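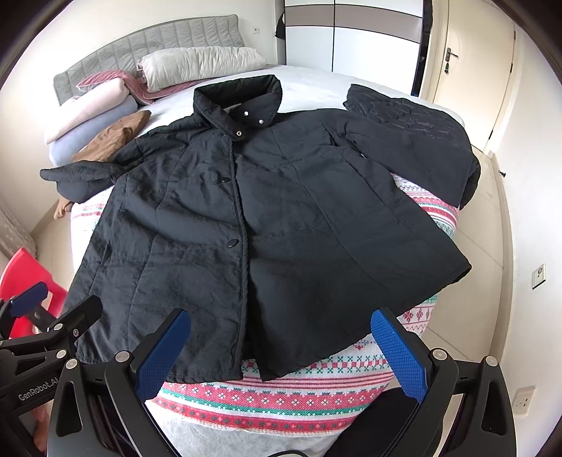
3.2 Recording the children's voices

I'll be upfront that I went into this part of the study thinking the writing would be the hard bit. We had scripts for a short Bible story series, we had a church hall with decent curtains, and we had a list of families from the Dandeck parish network who'd said yes to taking part. What I hadn't planned for was how differently a seven-year-old reads a line once there's a microphone in front of her!

We recorded two versions of each episode. In the first, the children read from the page (the "read" version). In the second, an adult told them the story first, put the script away and let them say it back in their own words, with a bit of prompting when they got stuck (the "retold" version). Gobnait Hayes directed both, so the tone in the room stayed pretty much the same, and I sat at the back with the recorder and tried not to laugh at the donkey voices.

The finished episodes went out through Hosenon, the audio app a lot of Sunday school teachers in our area already had on their phones. We sent invitations to 617 households in January, and 512 of them played at least one full episode. Each family got either the read set or the retold set, picked at random, and parents filled in a one-page form afterward. I wanted that form short. My first draft ran to four pages and my own sister gave up on it.

Figure 2. Path of a household through the study: invitation, assignment to the read or retold set, listening, parent form, follow-up call.

The follow-up calls were my favorite part, and also the messiest. We phoned 50 families and asked the child to tell us what happened in the story they liked best. Some kids talked for ten minutes, some handed the phone straight back to Dad. We scored the retellings with the Jääskeläinen checklist, which gives a point for each event the child mentions and another if the events come in the right order. Two of us scored every call separately and then argued over the ones where we didn't match (mostly the storm on the lake, where children kept putting Peter in the boat, out of the boat and back in again).

One thing I'd change is the music. The retold episodes ran longer, so Gobnait trimmed the opening song on those, and a few parents wrote that their child missed it. I can't separate that from the effect of the voices, and I come back to it in Section 5.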